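Girkik Port Utility
May 14 thread: shore power at the Claltden ferry terminal

1/ Girkik Port Utility announced on Tuesday, May 14, 2024 that it will fund the construction of shore power connections at the Claltden ferry terminal. The work will allow vessels to shut down their diesel engines while at berth and draw electricity from the local grid. This thread sets out the scope, the schedule and the cost to customers.

2/ Ferries at Claltden currently run their auxiliary engines at the dock to keep lights, heating, pumps and galley equipment working. Residents of the streets above the terminal have raised the noise and the exhaust with us in writing and at public meetings. Shore power addresses both while a vessel is tied up and connected.

3/ The project covers 9 berths. Five are used by passenger and car ferries, three by harbor workboats, and one is kept open for visiting vessels. The visiting berth will be fitted last, as its pier deck needs repair before any cable trench can be cut.

4/ Construction has been awarded to Michiels, which also rebuilt the terminal substation. The contract includes trenching, transformers, dockside connection boxes and the cable handling equipment. It does not include changes on board the vessels. Those are the responsibility of each operator.

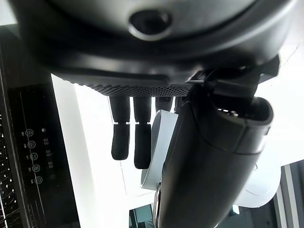
5/ The utility will offer operators a payment toward the cost of fitting a vessel to accept shore power. Applications are open to any operator holding a current berth agreement at Claltden. A vessel that is due to leave service within two years of its application is not eligible.

6/ Operators should submit one application per vessel. Please include the berth agreement number, the electrical drawings for the vessel, and a quote from a licensed marine electrician. Applications without drawings will be returned without review.

7/ The Clirkoveo line has confirmed that it will take part with its full Claltden fleet. Two of its vessels already carry the correct inlet and need only a change to their switchboard settings and a witnessed test at the berth.

8/ On load: the new connections are designed for a combined demand of 840 kilowatts at the ferry berths. The harbor workboat berths are on a separate feeder and are not part of that figure. Homes and shops in the terminal district are served by a third feeder, which this project does not alter.

9/ Several customers asked in February whether ferries would be given priority over homes during a period of high demand. They will not. The shore power supply is classed as interruptible. If the grid operator calls for a reduction, the ferry berths will be asked to disconnect first and the vessels will return to their own engines until the call ends.

10/ "An honest account of this project has to include the days when it will not be available," said Riet Jansen, director of port electrification at Girkik. "We expect those days to be few. Operators have been told how much notice they will receive and what they need to have ready on board."

11/ The notice period is 30 minutes for a planned reduction. In an emergency, supply may be cut without notice. Each connection box carries an indicator that shows dock crews whether the line is live, and no crew member is to handle a cable until the berth supervisor has confirmed isolation by radio.

12/ Schedule. Trenching begins at the north pier and moves south. We have agreed to keep at least one lane of the vehicle ramp open during all sailing hours. Foot passengers will use the covered walkway on the east side while the north entrance is closed.

13/ Night work will be limited to the transformer deliveries, which need the ramp clear of traffic. Residents on the streets facing the terminal will receive a letter before each delivery, with the hours and a telephone number for the site office.

14/ The first two berths are planned to enter service 12 months after trenching starts. We will publish an updated schedule once the transformer order has a confirmed shipping date. Lead times for this equipment remain long — the order was placed ahead of the construction award for that reason.

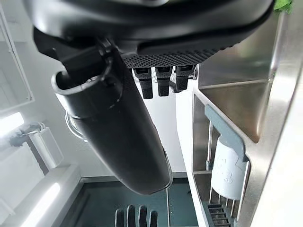 15/ Cost to customers. Household electric rates will not change as a result of this project. Construction is paid from the port improvement account, which is funded by berth fees and cargo charges. Energy used at the dock is metered at each berth and billed to the vessel operator at the published port rate.

16/ The port rate has an off-peak price between 10 p.m. and 5 a.m. Operators with vessels that lie over at night will see most of the benefit there. The full rate sheet can be requested from the port accounts office, and printed copies are held at the terminal ticket hall.

17/ During the comment period we received 3,441 written responses. Most concerned noise, air quality and parking during construction. A summary with our replies is posted with the project documents. Comments that named individual crew members have been left out of the published set.

18/ Parking was the subject on which our plan changed the most. The original proposal closed the whole of the lower lot. The revised plan closes the two rows nearest the water and keeps the accessible spaces where they are. Monthly permit holders who lose a space will be moved to the upper lot at no charge.

19/ A number of responses asked why the project does not include charging for battery ferries. No operator at Claltden has a battery vessel on order at present. The trenches will carry spare conduit so that larger cables can be pulled later without reopening the pier. A charging proposal would need its own review and its own funding decision.

20/ Others asked about hydrogen and renewable diesel for the crossings themselves. Those are decisions for vessel operators and are outside this project. Shore power applies only at berth. It has no effect on emissions while a ferry is under way, and our published estimates do not claim any.

21/ Correction to an earlier post on this account: we stated that the workboat berths would be free to use during the first year. The connection fee is waived for the first year. Energy will be charged from the first day of use. We regret the error and have written to the operators concerned.

22/ Training. Dock crews and vessel engineers must complete a one-day course before handling shore power cables. Sessions will be held at the Claltden training room and will be scheduled around the sailing timetable. Crews employed by a contractor are included, and the course is offered at no cost to the employer.

23/ Monitoring. Two air quality stations will be placed near the terminal before construction begins, one at the foot of the hill and one by the ticket hall. Readings will be published each quarter, including the readings taken before the first berth is connected, so that residents can compare.

24/ Noise will be measured at the same two points during the evening and overnight layover hours. Residents who would like a reading taken at their own address may ask the site office. We will meet as many of these requests as staffing allows.

25/ Businesses inside the terminal will have one planned outage while the substation controls are updated. Tenants will receive written notice 10 working days ahead. Refrigerated goods should be moved or otherwise protected, and the utility will supply a temporary generator to tenants with medical or food storage needs on request.

26/ Operators with questions about eligibility should contact the port electrification office directly. We cannot give rulings on individual vessels through this account — please do not post drawings or agreement numbers in the replies.

27/ Questions about parking, walkways and night deliveries should go to the site office, which opens on the first day of trenching. Until then, the terminal information desk will take messages and pass them on.

28/ The application form, project map and comment summary are linked from the Claltden page on the Girkik website. The next update on this account will cover the transformer shipping date and the order in which the ferry berths will be closed.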